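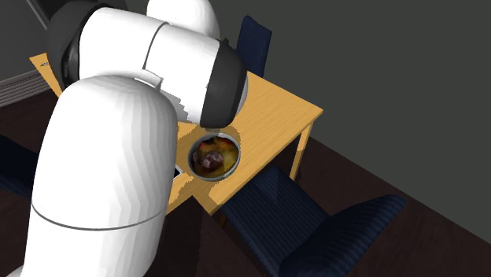
家里那间咨询室:哪些窍门管用,哪些我不信

在家接待来访者的同行越来越多,网上教人布置房间的文章也跟着多起来。我读了不少,大半是卖东西的。说米色墙面能“促进移情”的,说圆角家具能“降低防御”的,我都没见过像样的依据。下面写的是家务层面的事:隔音、椅子、钟、纸巾、气味、记录本怎么锁。理论上的好处我一概不保证。

门和声音

先说结论:卖“隔音”两个字的东西,多数只能减一点回声。贴在墙上的那种小方块吸音棉,吸的是屋里的混响,隔壁该听见的照样听见。我花200块买过一包,贴了一面墙,请家里人在走廊上站着听,他说听得一清二楚,还复述了我念的那段报纸。

漏声最厉害的是门缝。晚上关掉走廊的灯,屋里开灯,人蹲在外面看,哪里透光哪里就漏声。门框三边贴自粘密封条,门底装一根能自动落下的隔音条。买密封条之前先量缝,太厚了门关不上,人家来了你还得用肩膀顶,很不好看。贴之前用酒精把门框擦一遍,晾干再贴,不然夏天一到就往下耷拉。

空心门没有办法。有人建议在空心门背后挂棉被,我试过,效果有一点,样子像仓库。要么换实心门,要么认了,把等候的地方挪远。

门外放白噪音机是老办法,确实有用,前提是放在门外。我见过不止一篇文章教人把机器摆在屋里“营造安全感”,结果两个人都得提高嗓门,适得其反。Dudar那款带旋钮的我用到现在,好处是没有应用程序,拧开就响。Balura的新款要连手机,我看不出一台发出沙沙声的机器为什么要知道我的邮箱。旧收音机调到没有台的地方也能凑合,就是偶尔会忽然串进来一段戏曲。

椅子和躺椅

买椅子别信坐十分钟的试坐。卖场里什么都软。要坐就坐满一节的时间,带本书去,店员爱看不看。你自己那把尤其要紧,来访者一节就走,你要坐一整天。

两把椅子高度要一样,这条我倒是信的,理由很平常:仰着头说话脖子酸。至于非得摆成多少度角,各家说法对不上,我就不掺和了。摆好以后自己到对面那把上坐一坐,看看窗户的光是不是正打在脸上,看看视线正前方是什么。我有一阵子让人对着空调的插座坐了好几个月,自己从来没发现。

躺椅的问题在枕头。每个人换一张一次性无纺布垫巾最省事,但那东西一动就窸窣响,躺着的人听得比谁都清楚。我改用小方巾,棉的,洗得起。16条够我轮换一周,周末一锅洗完。洗的时候别放柔顺剂,有香味,还会让棉布不吸汗。头油渍先用洗洁精点一下,放一会儿再进洗衣机。号称能对付一切污渍的Civa去渍笔我买过2支,在浅灰色的布面上留了一圈水印,比原来的污渍更显眼。

皮面躺椅冬天冰,夏天粘。店家不会告诉你这个。铺一条薄毯,四角用家具扭钉固定在侧下方,不然人一翻身毯子就跑了。扭钉只能用在布面上,皮面请改用防滑网垫,剪得比毯子小一圈。

地板吱吱响的,可以往缝里扫一点滑石粉,用旧牙刷来回刷进去,多余的吸掉。撑得过一个冬天,撑不过两个。椅子脚贴毛毡,毛毡会积头发,记得撕了换新的。

钟

钟要两只,一只你看,一只对方看。这算行业常识。常识没交代的是秒针的声音。凡是包装上写“静音”的,拿回家放在床头听一夜再说。我退过一只,它白天确实没声,夜里像有人在嗑瓜子。

位置放在对方肩后的架子上,眼睛稍微一抬就看得见。放在手边的矮几上,你每看一次人家都知道。智能手表请摘掉,震一下比看钟还伤人。换电池的时候两只一起换,免得一只慢了,到点起身时各说各的时间。

纸巾

关于纸巾盒该放哪儿,业内能吵出一篇论文来,还真有人写过。我只管家务:盒子要重,抽一张的时候不能整盒跟着起来。木盒太轻就在底下粘一块铁片,或者压几枚旧硬币。快抽完的时候最容易卡,剩一指厚就换,剩下的拿去擦灶台。

垃圾桶要有盖,不要脚踏的,脚踏的咣当一声谁都吓一跳。每位走后倒一次。别让下一个人看见上一个人的纸巾,这一条没什么可怀疑的。

气味

薰衣草、檀香、白茶,凡是说能让人“放松敞开”的,请省下这笔钱。有人闻了头疼,有人闻了想起前任,哪一种你都得花半节课去谈,而且谈的是你的香薰机。

麻烦的其实是做饭的味道。在家执业,厨房就在那儿。上午有人要来,前一晚别炖羊肉,别炸东西。已经炸了的,把油烟机开着,窗对开,锅里烧一点加了白醋的水,小火,人别走开。醋味自己也要散一阵,别指望赶在门铃响之前弄完。窗帘比空气更吸味,能拆就拆下来洗。咖啡渣放冰箱里还行,放客厅里我没觉得有什么用,网上传得倒是很神。

养猫的,吸尘之外再用微湿的橡胶手套在布面上顺一个方向抹,毛会结成条。粘毛滚筒也行,贵在一直要买纸。来访者第一次打电话就问清楚过不过敏,什么除毛窍门都顶不上这句话。

植物

书上爱写咨询室里的一盆绿植,象征生长。书上不写它死了怎么办。我养死过龟背竹,黄叶子挂了半个月,被三个人分别解释过。现在放一盆虎尾兰,冬天一个月浇一次,死不了。假花也可以,但要掸灰,灰最容易露馅。掸的时候用旧化妆刷,或者吹风机开冷风。

记录和锁

纸质记录锁在铁皮柜里,柜子贴着承重墙,别放在厨房和卫生间的隔墙边上,水管一漏全完。柜底垫两块木条,离地就好。干燥剂放进去以后在袋子上写月份,我的那批写着二月,后来换的时候已经硬得像砖头。

Ojeda的密码锁我不推荐。电池没电时要用备用钥匙,备用钥匙多数人就放在柜子顶上。既然如此,买一把普通挂锁更老实。钥匙别挂在写着“柜子”的牌子上。

碎纸机挑切成颗粒的,切条的拼得回去,有耐心就行。机器发涩时不要往里倒食用油,时间长了会酸败,粘纸屑。用专门的润滑纸,或者在一张白纸上抹缝纫机油,喂进去。

收工

很多文章到这一节就开始讲“仪式感”,点蜡烛,换拖鞋,冥想。我试过冥想,坐着坐着就开始想下午那位。对我管用的是把门关上,钥匙拔下来,放进厨房的抽屉,晚饭前不再进去。管用的原因我说不清,也许只是懒得再走一趟。

沙发床这种一物两用的家具,奉劝别买。白天给人躺着谈童年,晚上让表弟睡,两边都别扭,弹簧也坏得快。房间实在不够的,用一道厚布帘把书桌隔开,帘轨装在天花板上,装两条轨,内外各挂一层。滑轮卡住时拿蜡烛头在轨道里蹭几下,比喷油干净,喷油会滴在帘子上。

Wi-Fi路由器也挪出去吧,那几个灯在傍晚闪得厉害。挪不走就贴一小块黑胶布,别把散热孔堵上。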